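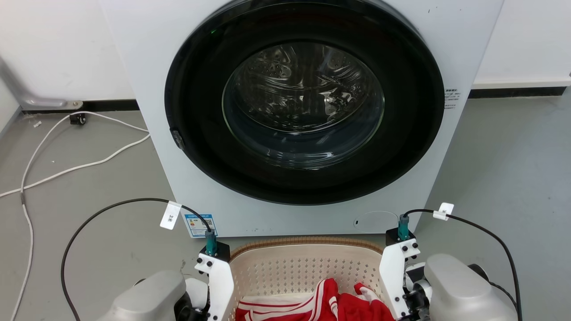
Figure 3. Front-loading domestic washer with the door porthole facing the room.

3.2 Rinse water and fiber release

Household laundry is a steady source of short textile fibers in wastewater. Magalhães and Sheehan collected drain water from 406 wash cycles in the towns of Gerkari and Flirkton and passed each sample through a fine mesh. Cotton towels released the most fiber by mass, while fleece released the most by count. Losses fell over the first seven washes of a new garment and then leveled off. Spin speed had little effect. Detergent dose was not controlled in the Flirkton homes, so the two towns are reported separately in Section 4. Samples from nine cycles were dropped after the mesh tore.

Shares 7 Comments 3
Search this journal Enter keyword or author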